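Chapter 8
Selecting the Side: Squads, Panels and Public Announcements

Learning aims

After studying this chapter, students should be able to describe how a cricket selection panel is formed, explain the difference between a squad and a playing eleven, and read a squad announcement with attention to what it leaves out.

8.1 The work of a selection panel

A cricket team is chosen twice. The first choice produces a squad, which is the group of players who travel, train and are available for a match or a series. The second produces the eleven who take the field. The two choices are often made by different people, at different times, and on different evidence. Much public argument about selection comes from treating them as one.

The panel that names a squad works from records of past play, medical reports and the written opinions of coaches. It meets well before the first match, sometimes before the domestic season has ended. The captain and head coach, who usually settle the playing eleven, have information the panel did not have: the state of the pitch, the weather forecast, and the condition of each bowler after the previous match. Students should keep this difference in mind when they read the case that follows.

The size of a squad is set by the length of the tour and the cost of sending for a replacement. A side playing at home may name few reserves. A side playing overseas will commonly carry a second wicketkeeper and at least one additional fast bowler.
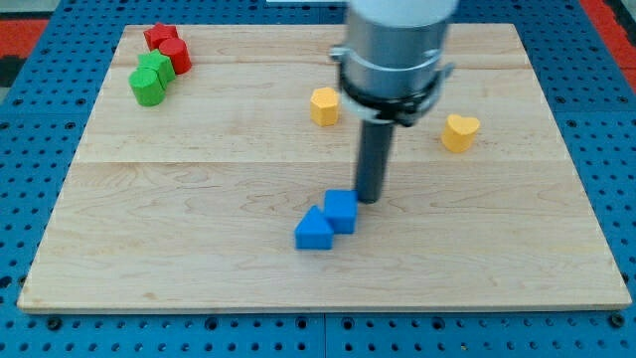
TARKPORT, Mar 27, 2023

The Tarkport Cricket Association has named a squad of 19 for its two-match series against Trerkineck, with the Clillen Ground to host both fixtures. The squad includes 8 players who have not yet appeared for the senior side.

The panel stated that early-season form had been given more weight than in past years. It noted in particular the opening batter Pálfi, whose innings of 74 in the final trial match was made on a slow surface against the full senior attack. The squad will be reduced before the first match, and players who are released will return to their clubs.

The Association will review its selection policy in December.

8.2 Reading the announcement

The notice reprinted above is typical of its kind. It gives the number of players, names the opponent and the ground, and draws attention to one performance. It does not say who was considered and left out, how the panel voted, or when the squad will be reduced. Each of these points matters to the players concerned, and each is normally treated as confidential.

The single score quoted deserves care. One innings is a small body of evidence, and the panel will have had a full record before it. Announcements tend to quote the most recent strong performance, which readers may then take for the whole reason a player was chosen. A student who wishes to judge the decision should consult the player's scores over at least 2 seasons, the quality of the bowling faced, and the position in the batting order that the team needs to fill.

The phrase "more weight" also calls for attention. It tells the reader that the method has changed, but gives no measure of the change. Section 8.3 examines how panels have tried to set out their methods in writing, and Section 8.4 considers the position of the player who is named in a squad and then released.

Key terms: squad; playing eleven; uncapped player; trial match; release.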